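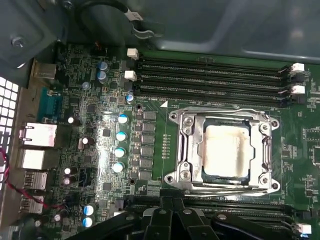

April, bench notes, gripper comparison for the Namatent strip-down job

Two finger sets on trial: the Driditz narrow links (drilled) and the Foltisach wide pads. Same arm, same controller settings for both. Target is the CPU socket area, getting at the retention levers without fouling the memory slots.

Ran the Driditz set first. Approach height 42 mm over the board, then down at the slow speed. The narrow link goes in beside the load frame with room to spare. The wrist view is good until the last bit of travel, then the fingers cover what you want to look at.
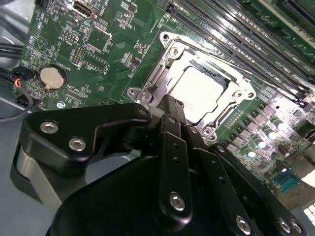 Wrist camera, fingertip at the load frame. BATTERY1 side of the board on the left.

Strong light washes out the middle of the socket. Exposure dropped 2 steps, better but still not usable for finding the edge. Vicente Cáceres thinks a polarising filter would do it. Sriwong have one in the right thread, to be ordered.

Foltisach pads: 13 tries on the lever, gave up after that. Too wide at the tip, they catch the slot latches. Fine on drive carriers and anything with a blue tab, so keep them for that.

The side camera is more use than I expected for setting the height. I'd do the coarse move from that one and only switch to the wrist near the end.
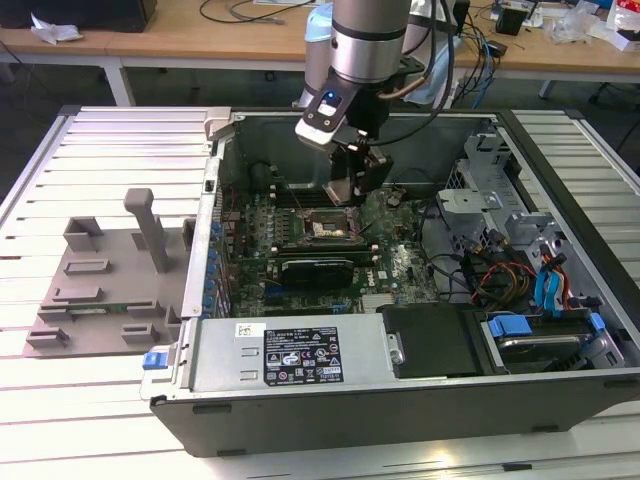 Side view, Dell tower on the slatted bench, fingers above the memory slots.

Cable slack needs another look before we go deeper into a case. Vicente to print longer clips.

Still to do: repeat the Driditz runs with the tower turned end for end, and write the tool offset into the controller file.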